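Tabletop Cooking at Kisis: Frequently Asked Questions

Last revised October 1, 2023

Do I really need a kitchen to cook a hot meal?

You need heat, a flat surface, a pan and somewhere to wash up afterward. Most of what gets sold as a kitchen is cabinets. We would still take a full kitchen if someone handed us one, and anybody who claims a table is just as good is probably selling tables. But a table will do for patties, beans, eggs, toast, soup and most other weeknight food.

Is an induction cooktop as good as the ads say?

No. It's good. It heats the pan quickly, it wipes clean, and it doesn't fill a small room with fumes. The ads also promise restaurant results, perfect simmering and food that can't burn. We have burned plenty. On most single-burner units the low settings work by switching on and off, so a "simmer" is really a boil, then a rest, then a boil. Beans don't mind. Milk sauces do.

Which pans work?

Try a fridge magnet on the bottom. If it grabs firmly, the pan will most likely work. If it slides off, it won't, no matter what the sticker in the store said. Stainless steel is the one that fools people, as some of it is magnetic and some of it isn't. Bring the magnet to the store and ignore the looks you get.

What about those adapter plates for pans that don't work?

We tried one sold under the name Zirno. It got very hot, the pan on top got sort of hot, and dinner took forever. Buy a cheap pan that fits the cooktop and skip the plate.

Can I run a toaster at the same time?

Depends on the wiring, and please don't take a stranger's word for it, including ours. Both appliances draw a lot. Look at the rating labels underneath, add up the watts, and compare that with what the circuit is meant to carry. At our place the pair we checked came to 2585 watts together, and we weren't willing to put that on one ordinary 15-amp outlet circuit. Toast first, cook second. The toast goes cold, which we have decided to live with.

Is a power strip okay?

For a phone charger, yes. For a cooktop, no. Plug it straight into the wall. The "heavy duty" printed on a package doesn't tell you much. Also watch where the cord goes: it should stay behind the appliances and never hang over the front of the table.

How should I lay things out?

There are whole books about this and we don't trust most of them. The cooktop goes where you stand. The pan handle points somewhere you won't catch it with a sleeve. Food that's ready to eat gets its own plate, close enough to reach without leaning over the heat. Seasonings go near the plate in something small and open, because you'll be grabbing them with your other hand and a screw lid is a nuisance. Anything tall goes to the back.

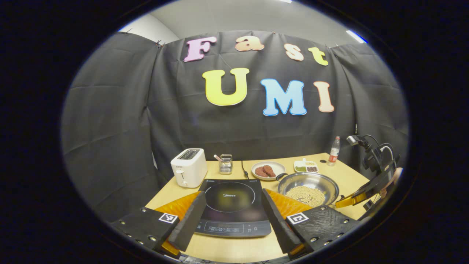
Kisis Community House, Small Kitchens Group

Our usual table is laid out along those lines, with the toaster behind the Midea cooktop and the beans in a shallow frying pan off to the side. Nobody should copy it exactly. Left-handed members switch half of it around, and they're right to.

Are sectioned spice dishes worth buying?

Mostly they're a way to charge more for a saucer. We do use one, a little white one, and the only real advantage is that the seasonings stay out of each other. If you already own an egg cup or a muffin tin, you own a spice dish. Don't fill it up for the month, either. Put out what you expect to use and leave the rest closed, away from steam.

Do I need the utensil holder?

You need something to keep a spatula off the tabletop. A mesh one drains and dries better than a solid cup, and it's also light enough to tip if you load it with heavy ladles on one side. A jar costs nothing.

How long do patties sit out safely?

The standard food safety advice is no more than two hours at room temperature, and less when it's very warm. "It smells fine" isn't a test. If the patties contain meat, cook them through and use a thermometer, since color is a poor guide with ground meat. And keep raw ones off the plate you plan to serve on. We repeat that every session and every session somebody reaches for the same plate.

Dried beans or canned?

Canned, on a single burner. People get cross about this answer. Dried beans are cheaper and often taste better, but they tie up your only heat source for an hour or more, and a shallow frying pan is the wrong pan for boiling them. Use it for beans that are already cooked and need warming or a bit of browning. If you do start from dried, soak them, boil them in a deep pot, and do it the day before. Red kidney beans need a proper hard boil, so a slow cooker on low is not enough for those.

Will induction damage a wooden table?

It hasn't damaged ours, and we wouldn't call that proof. The glass gets hot from the pan, and hot pans taken off the cooktop will mark wood. Put down a trivet. Make sure the vents on the cooktop are clear too. People push these things up against the wall or set them on a folded towel and then wonder why they shut off.

Mine keeps beeping and turning off. Is it broken?

Possibly. More often the pan is too small, off center, or the wrong metal, or there's water on the touch controls. Dry the glass, move the pan to the middle of the circle, try again. If it still beeps with a pan you know is good, read the manual for the error code before you pay anyone.

Should I buy one of the all-in-one countertop stations?

The Fillier is the one we get asked about, the unit with a toaster, a griddle and a warming tray in one body. It does all of those jobs a little worse than separate appliances do, and when the toaster part quits you've lost table space to a dead toaster. Our loaner came back after 2 meals. If you've had better luck, write and tell us, but please tell us how long you've owned it.

What does a basic setup cost?

We priced a new cooktop, one frying pan, a small pot, a plain two-slot toaster and a few utensils at $143 in April, before tax. Skipping the toaster brought it to $124. Secondhand will beat both. Prices move, so treat those as ours and go check your own stores.

How do I clean the cooktop?

Wait until it has cooled. Damp cloth, a drop of dish soap, dry cloth. The special creams work, and so does patience with a wet rag laid over the stuck spot. No steel wool. Sugar spills are the exception to taking your time, as burned-on sugar can pit the glass. Follow your manual on how to get those off.

Where do I wash up without a sink?

A dish tub, carried to whatever sink you do have. We know how that sounds. Two tubs are better, one for washing and one for rinsing, and scrape everything into the trash first so that you aren't pouring beans down a bathroom drain.

Can I borrow equipment from the group?

Cooktops and pans, yes, for a week at a time. The cupboard is on the Ciobanu Street side of the building, and the sign-out sheet is inside the door. Toasters don't go out any more. They were coming back full of crumbs.

Do you recommend a particular brand?

No. We own what we own, usually from whatever was on sale or donated. Reviews of single-burner cooktops tend to be written in the first week, when everything works. Ask somebody who's had theirs for two years.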